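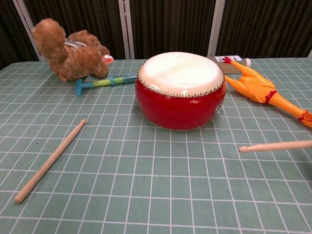

Page last changed: March, by Zofia Dudek

Cleaning up a toy drum (and the bear that goes with it)

I get asked about this more than anything else on the site, so I've finally typed it up properly. It's for the red studded sort of drum with a pale head, but most of it will do for any toy drum with a glossy shell.

You'll need a bowl with 500 ml of lukewarm water, a small squirt of washing-up liquid, two soft cloths, a few cotton buds and an old toothbrush. I put a tablecloth down first, my sage green one with the little white squares, so nothing gets scratched and the drum doesn't skid about.

Start with the shell. Wring the cloth out hard (really hard!) and wipe round in one direction, then go over it straight away with the dry one. Glossy red shows every smear, so do this by a window if you can.

Next, the studs. There's a row round the top and a fainter one at the bottom edge, and grime loves to sit between them. Damp cotton bud, round each stud, dry as you go. Don't forget the little metal ring on the side, I always do. If a stud feels loose, press it back with your thumb and leave the hammer in the drawer.

The drumhead only gets a barely damp cloth and no soap. Mine's gone a bit creamy and mottled and I like it that way, so I don't scrub. Leave it 35 minutes before anyone plays it.

Now the bear. Take off his stripy top and wash that by hand. For shaggy fur, dab with suds on the toothbrush, blot, and lay him on his side to dry overnight. Brush him in the morning or he'll go clumpy.

Next page: mending the Skaltdale tambourine, which I'm hoping to finish by Friday.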